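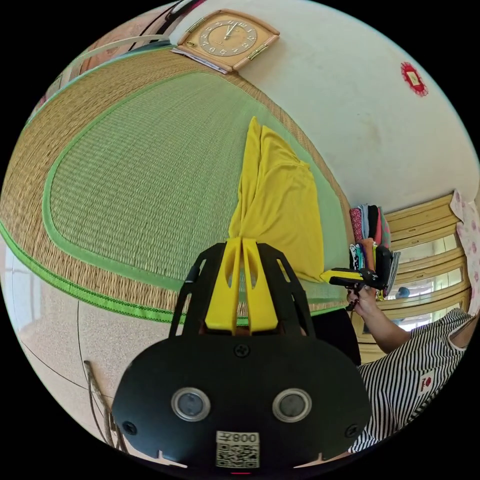

August, hot again

Slept badly. It was still warm at one in the morning and the fan only pushes the same air from one side of the room to the other. Got up at half past five, drank two glasses of water standing at the sink and decided I might as well go up to the allotment before the sun got over the sheds.

The water has been off at the top taps since the main was mended, so everything has to be carried from the tank by the gate. I did 4 trips with both cans. The beans got most of it. The courgettes look after themselves and I am tired of them anyway.

The beans are a disappointment. I put in Sunell along the left side and the old sort I always grow along the right, same day, same muck underneath. The Sunell came up first and I was pleased with myself in June. Now they are yellow from the bottom up and the pods are short and tough by the time they are as long as my finger. The old sort are slower but I have had a decent bowl from them every other day. I will not buy Sunell again. I wrote that on the packet and put it back in the tin so I remember in the spring.

Tomatoes are better. I picked the first proper lot of Cerkik, the ridged ones, and ate one there with my pocket knife and no salt. Thick skin, very sweet near the stalk. A few have split where I let them dry out and then drowned them. Those will do for sauce.

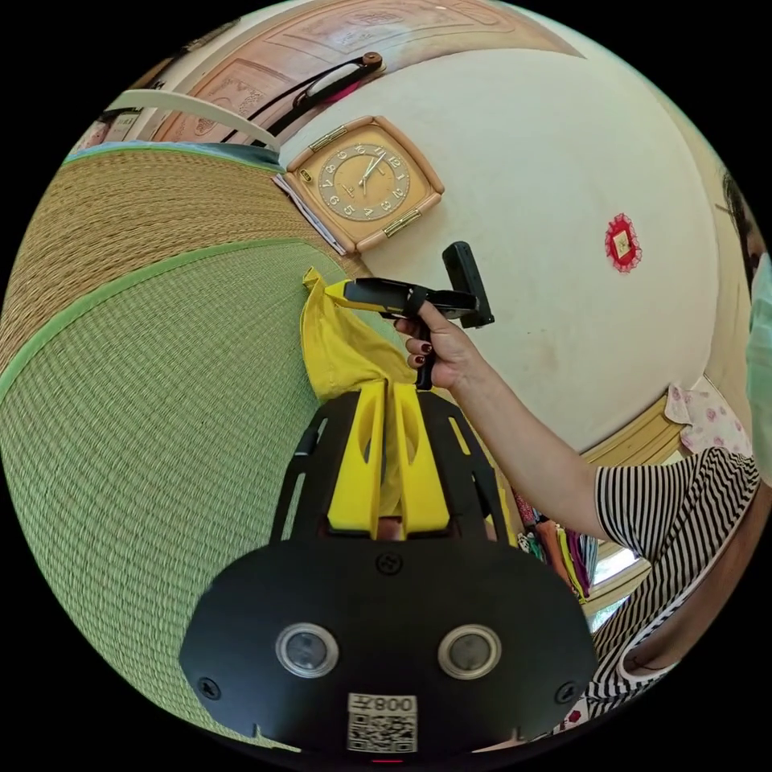

Came home at nine and weighed what I had, as I have been keeping a record this year. The notebook says 33 pounds of tomatoes so far, which I did not believe, so I added it up again and got the same. Last year I stopped writing it down in July so there is nothing to compare it with.

Made the sauce in the afternoon, which was a stupid time to have the oven on. Halved the split ones, oil, garlic, an hour and a bit, then through the sieve. Got three jars and a small bowl over. I had lost the lid for one of the jars and used cling film and a rubber band, so that one has to be eaten this week.

Letter came from the seed people at Brikamville about the onion sets. They are out of the red ones and want to send white. I don't want white. I wrote back and asked for my money, £4 and the postage, and then found I had no stamps, so the letter is on the shelf by the door.

The thermometer in the greenhouse said 102 at three o'clock with the door and both vents open. I put an old sheet over the south side and pegged it to the gutter. It looks terrible but it was down a bit by teatime. The pepper plants had gone limp and I moved them to the ground behind the water butt, where they get shade after two.

Knees not bad today. Back not good - that will be the cans. I ought to do half cans and more trips but I never do.

Supper was bread, the bowl of sauce and the end of the cheese. Read a bit of the Tang book on composting, which is mostly about worms. I am on page 128 and have still not got to the part about leaf mould, and I only borrowed it for the leaf mould.

It is clouding over now, ten o'clock. They said rain on the wireless but they said that before. I have left the lids off the butts in case.

Tomorrow: stamps, jar lids, string. Pull out the worst of the Sunell and get the late lettuce in there if the ground is soft enough.
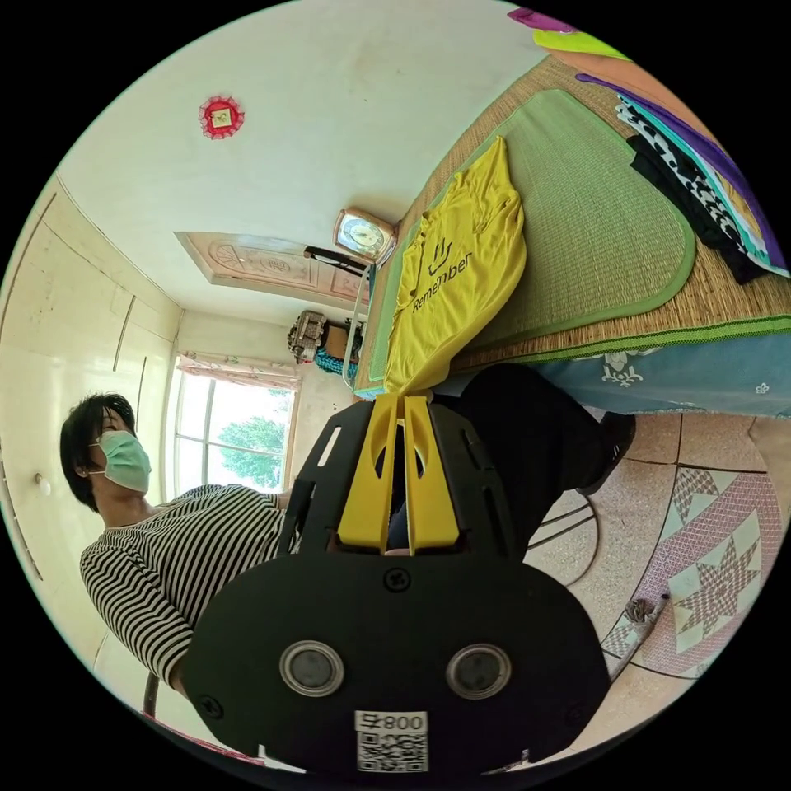
Also need to ring about the shed roof. The felt has lifted at the back corner and I can get my hand under it. If it does rain tonight I shall find out how bad it is. Moved the sack of bonemeal on to the bench before I left, and the good fork.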